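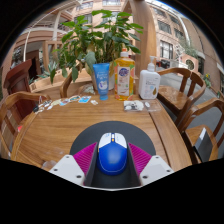

Hand unit, second set of pads, before the mouse run.

The Condero log begins at entry 1 and the first six hundred entries are in my handwriting. After that it is typed, and shorter.

An entry has a number, an object, a result and a remark. The result is held, slipped or dropped. The remark is optional. Over the winter I used the remark field for weather, and once for a recipe, and when the log was converted to a table these had to be taken out by hand. I left the recipe in.

The build occupied one end of a shared workshop on the Usmont road, and in the warm months it also occupied whatever table was free outside. The pads were cast in the back room. The mold had two halves and leaked along one of them. The first set came out too stiff and would not fold around anything narrower than a jar. The second set was softer, in magenta, which was the pigment on the shelf. I cut the flash off with nail scissors and fitted them on a Tuesday.

The arm was to have no program in the usual sense. It would be given the hand, and it would be given my motions, and from these it would work out its own. My part was to pick things up. I had been picking things up for most of my life and had not expected to need practice.

Entry 611, blue tube, standing on its cap. Held.
Entry 612, the same. Slipped.
Entry 613, orange bottle. Dropped. Remark: too wide, approach from the side.
Entry 614, computer mouse. Held.
Entry 615, computer mouse. Held.

The mouse was good material. It was low and smooth, and there was only one comfortable way to take it, with a pad on each flank. I did it 40 times in an afternoon. By the end I had stopped seeing it as a thing that moved a pointer. It was a width and two slopes. At supper I reached for the salt and noticed my finger and thumb had come together from the sides, both at the same speed, and stopped a little above the table before closing. I wrote this in the remark field of entry 654, where it did not belong.

The arm itself stood under a sheet until October. It had been bought as scrap from the Plikham bottling works, and the second joint had a dead spot. For the first few degrees of travel the motor turned and nothing else did. I shimmed the gear with strips cut from a drinks can, which took up most of the play. The rest I left to the software, on the theory that a habit could be learned around it.

The controller was a Krishnan board, secondhand, with one channel burned out. I moved the wrist to the spare channel and labeled the cable. I labeled all the cables that week. When I read the labels now they are in a careful hand I do not recognize, and the sevens are crossed.

Training took two nights. The workshop heating went off at nine and the fan in the computer kept the bench warm, so I slept beside it. In the morning there was a file. I copied it to the board, cleared the bench, set the mouse on its round mat, and took the sheet off the arm.

Run 1. The arm moved left and stopped at its limit. I had a sign wrong in the base joint.

Run 2. The arm lowered itself over the mouse, paused above it, and closed. It lifted the mouse a hand's width, kept it there, and put it back on the mat. It opened and withdrew.

I entered the result as held and sat down.

The pause was mine. I had seen it at the salt. What I had not seen before was the small roll of the wrist on the way down, a few degrees outward and then back. I went through the recordings to find out where it had come from. It was in all of them. It was in entry 12, which was a sponge. I broke that wrist falling off a loading dock when I was nineteen, and it was set slightly wrong, and for a year I turned it out before I put any weight on it. I had thought the habit was gone.

It would have been simple to remove. A filter over the wrist channel, one line, and the motion would have come down straight. I wrote the line. I ran the arm with it and without it, alternating, through the rest of that week. With the filter it held the mouse slightly less often. I do not have an explanation for this. The dead spot in the second joint may have something to do with it, or the shims.

The log stands at 934. The last forty or so entries are the arm's, written by a script, and they have no remarks. I had it print an empty field anyway, so that the columns would line up.

I still make recordings on some mornings, mostly of bottles, which it is poor at. Last week I was working on the wide one and lost my grip twice. The third time I let the wrist roll out as far as it wanted to go, stopped above the cap, and closed. It held. Behind me the arm was going through its warm-up on the bench, out and back, out and back, with nothing in the pads.

I commented out the filter and left a note beside it with the date. Then I put new shims on the list, and pigment.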